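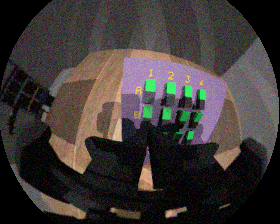 **Budget check: arm, wrist camera and bench for a block-handling cell**

**tolvane**

Putting in a purchase request in August and want a sanity check before it goes up. Scope is one small arm, two-finger gripper, fisheye wrist camera, square wood bench, purple task board with labeled rows and columns. Simulation is running already. Shortlist is the Clitis arm or the Radari. The Radari costs more but the gripper is included. Spares line is empty so far.

**mk_offset**

Fill in the spares line first. We went through 2 sets of fingertips in the first month at Graledthorpe, mostly from contact with neighboring blocks. With cubes on a tight grid the finger width decides everything. What clearance do you have between columns?

**tolvane**

Tight. The sim fingers are wide paddles and they hide part of the lower rows from the wrist camera. Narrower tips are a custom order on the Clitis, $70 a pair.
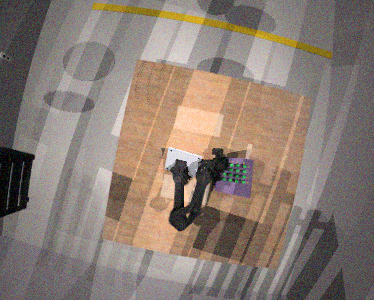 Reach isn't the limit. With the base plate near the middle of the bench and the board right beside it, the arm works folded up. I could drop to the short-link version and save $200.

**harrowgate9**

Don't. Folded up is where you lose dexterity. Move the board out and keep the long links. The $200 comes back as integration hours otherwise.

**mk_offset**

Disagree. Short links are stiffer, and for cubes on a fixed board stiffness matters more. Run both variants in sim before quoting either. It costs you an afternoon.

**harrowgate9**

Stiffer, yes. Then the next task needs reach and you buy a second arm. Seen it twice.

**tolvane**

Next task is the same board with smaller cubes. I'll run both.

**pellucid_b**

Add a second camera, fixed overhead. If the fingers cover the lower rows, a wrist view alone will cost you picks. Najafi sells a bracket for $100, camera extra. Also budget for lighting, hard shadows on a wood top gave our detector trouble.

**tolvane**

Added the bracket and two pairs of narrow tips. Lighting goes under facilities. Will post the sim numbers for both link lengths when they're done.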